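Curndale Kitchen Sinks – data card

The set has 1,106 recordings of sink cleaning, made in 3 kitchens. Henrik Ostermann keeps the list of tasks and corrects the labels.
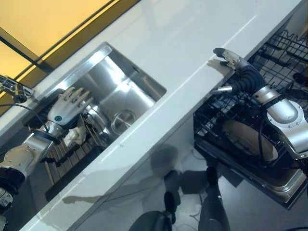 Labels name the thing and the place where it lies. A thing inside the basin gets "in sink", also when it lies on another thing. So the slatted drying mat is "in sink" and the faucet on the back rim is "on rim". The drain strainer has its own label – please do not join it with "sink". Kitchen Dunov will be added in December.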